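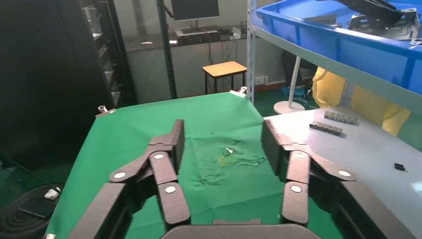 From: Karthikeyan Kulkarni
To: grasp-methods list
Date: 10/18/25
Subject: Re: small parts on cloth, Dollus results

Zhenhua Ye wrote:

> We ran 300 picks from the wrist view only, small metal parts
> on the green cloth, and Dollus got 195 of them. The old
> planner got 156 on the same setup. I think this is enough to
> say that learning from the wrist camera alone beats the
> overhead view for small parts. Unless anyone objects I would
> like to put it in the Stomow write-up as the main result.

I object, a little.

195 against 156 is a nice gap and I'm not saying it's noise. What I don't buy is the sentence that comes after it. The old planner was using the overhead camera AND the old grasp scoring. Dollus changed both. So which one did the work? You can't tell from two numbers, and neither can a reviewer. Run the old scoring on the wrist view and then we can talk about cameras.

Second, the cloth. It has a patch of wrinkles in the middle and the parts sit right by it. Was it pulled flat again between runs, or did the folds wander over the whole 300? If Dollus went first on a flatter cloth I'd expect it to look better whatever it had learned. The log you sent around has no order column. Please add one.

Third, what counts as a pick? In July we had 3 different rules going between Ustthorpe and us, and one of them gave credit for anything that left the cloth, even if it fell a second later. If you used that one, the 195 will shrink. Xia's rule (lift, hold, put down inside the box) is stricter and I'd rather see a smaller number I can trust.

Also, wide open fingers take up a lot of the wrist view. I would like to know how often the part was hidden behind a finger on the way down, and what the network did then. My guess is that it remembers where the part was and goes straight, so any slip of the cloth kills it. Easy to test: nudge the cloth halfway through the approach.

Happy to be wrong on all of it. Send me the raw log and I'll rescore it by Xia's rule myself. Until then I'd leave it out of the abstract.

Karthikeyan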